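Workshop notebook, December — the walnut ink, second batch

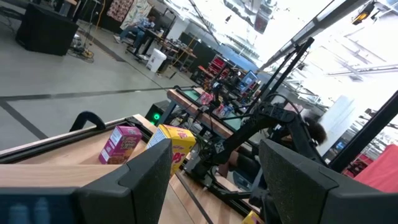
Photo: Lavuder workshop, bench side

Started a little before 9 in the morning, with the heater ticking away and my good apron still in the wash, so I wore the old one with the torn pocket and lost two pencils through it before lunch. I want to get the second batch written down while it is fresh, as my notes on the first were a disgrace (half of them on the back of a seed packet, and I still can't find the other half).

The hulls are the ones we gathered in fall along the Csizmadia lane and left to go black in the bucket under the stairs. I weighed out 157 grams, dry and crumbled, and covered them with 1000 ml of rainwater. Last time I used tap water and got a brown that leaned a bit pink on the page, and I would dearly like to know if the water was to blame or the pot. Same pot this time, the chipped enamel one, so at least only one thing has changed.

Brought it up slowly and kept it just under a simmer for three hours. It smells like wet leaves and old tea, and I have grown quite fond of it, though I understand not everybody on this floor feels the same way! Stirred whenever I remembered. By early afternoon it was down by more than half, and I strained it through an old pillowcase, twice, then once more through a coffee filter, which took forever and nearly sent me home.

Ended up with some 100 ml after a last slow reduction. Added a pinch of gum arabic already soaked overnight, and one clove for the mold. The first batch had no clove and grew a fur coat in two weeks, poor thing.

Test strips: on the Lesitz cotton paper it goes down a lovely warm brown, darker where the pen rests, with no feathering that I could find. On the cheap pad it bleeds along the fibers, same as before. With the broad nib it flows well. With the fine pointed one it skips on the upstroke — maybe too much gum, maybe I hadn't cleaned the nib properly, and I suspect the nib. Pink tinge: I can't see any by lamplight. Look again in the morning by the window before getting excited.

I taped one strip to the glass for fading and put its twin in the Postar folder, in the dark, to compare in spring. Please don't move the one on the glass, even if it looks like trash.

For next time: try half the hulls in vinegar water, soak the gum longer, and buy more coffee filters. The pillowcase is past saving, and so, I think, is the wooden spoon. Lid on the jar is stiff, use the rubber grip from the kitchen drawer.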